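25 July 2020
By Drahomíra Machala

The Flendau handheld goes on sale in two versions, and Svetozár Tichý, hardware lead at Gostolier, expects most buyers to take the cheaper one. "The processor is identical," he says. "You pay for storage and the dock." The base unit costs $300.
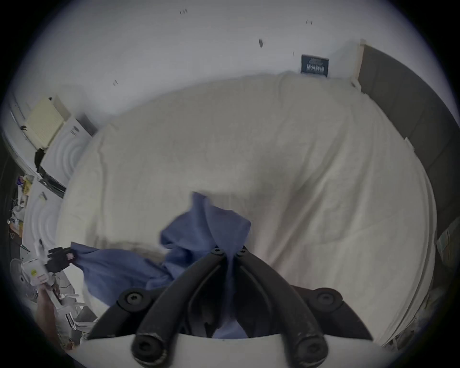 Battery capacity is 2498 mAh in both. Tichý rejected a larger cell on grounds of weight. The console ships without a case, and he tells owners to keep it off bedding while charging. A cream sheet with a crumpled blue cloth on it, like the one in the photo, will block the rear vents. "Use a table," he says.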